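Belt-driven arm drops pushbutton boxes at the end of a shift: gripper or belts?

Posted in: Arms and Grippers, Maintenance
Viewed 238 times

Kadir Aydoğan

I am responsible for one handling cell in the training workshop at Grirnasden. The cell consists of a single arm with belt-driven linkages, fitted with a soft gripper, which picks up small electrical parts from a white table and sets them down again on a padded mat. The parts include pushbutton stations, switch plates, capacitors and similar items. The cell is used by two groups of trainees and is in operation from 8.30 in the morning until the middle of the afternoon.

Since June the arm has been losing its hold on the heavier parts. The two-button control box is the worst. In the morning it is lifted without difficulty. By the afternoon the box turns in the fingers, and on several occasions it has slipped out altogether and landed on the mat. Lighter parts are not affected.

The following has already been done:

The fingers were wiped with a damp cloth and left to dry.
The grip setting in the Callora control program was raised by one step. This helped for two days.
The arm was sent to its home position and the zero marks were compared. They agreed.

The belts have not been touched. The handbook gives a figure for belt tension but does not state how it is to be measured with the arm assembled. The cycle counter stood at 620 when the fault was first entered in the log, although I understand that it was reset when the program was last updated, and the true figure must be much higher.

I should be grateful for advice on whether the belts or the gripper should be examined first, and whether the belts can be checked without removing the forearm.

Mieczysław Wróbel

The fault as reported points to the gripper. A slack belt would show itself in the position of the arm: the fingers would arrive to one side of the part, or the arm would swing a little on stopping. It would not normally cause a part to turn once it has been gripped. The home position check, while not conclusive, supports this view.

I would recommend the following order of work.

First, examine the fingers with the power isolated. Bend each segment by hand and look into the folds. Soft fingers wear on the inner face and at the roots, and fine splits are hard to see when the finger is at rest. If one finger bends more easily than its neighbour, replace them as a set.

Secondly, inspect the cable at the gripper. On our own cell at Gezer the cable runs in a free loop to a small connector on the side of the gripper, and that connector worked itself partly out of its seat over several weeks. The gripper continued to close, but unevenly. Press the connector fully home, and make sure that the loop is long enough for the wrist to turn through its whole range without pulling on it.

Thirdly, look at where the part is being held. A control box taken by one end places all its weight on one side of the fingers, and it will turn as soon as the grip weakens. Moving the pick point towards the middle of the box may cure the fault by itself. Where the buttons prevent this, reduce the lifting speed. We run the lift at 50 per cent for any part held by its end.

The belts can be checked with the forearm in place. Isolate the power, support the arm, and press each belt midway between its pulleys with one finger. The belts of a matching pair should give by the same amount. We allow 4 millimetres, but that is a workshop rule of our own and the maker's figure should take precedence. Look also for black dust beside the pulleys — it is a better sign of wear than the feel of the belt.

I would advise against raising the grip setting any further until the fingers have been examined. It hides the fault and shortens their life.

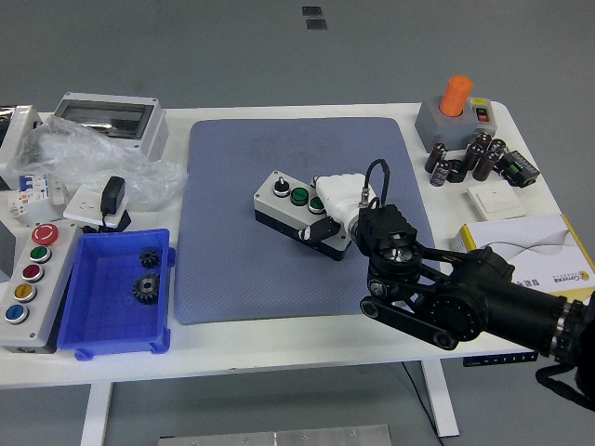
Control box held at one end, with the gripper cable looped above the fingers.

Millell

We had the same on ours. New fingers, fixed. Didn't bother with the belts.

Kadir Aydoğan

I thank both contributors. The connector was not fully seated, and it has been pressed home. One finger is also softer than the others, and a replacement set has been requested. The lift has been slowed as suggested in the meantime. The belts were pressed as described and gave evenly, with a little dust at the lower pulley, which has been entered in the log for the next inspection.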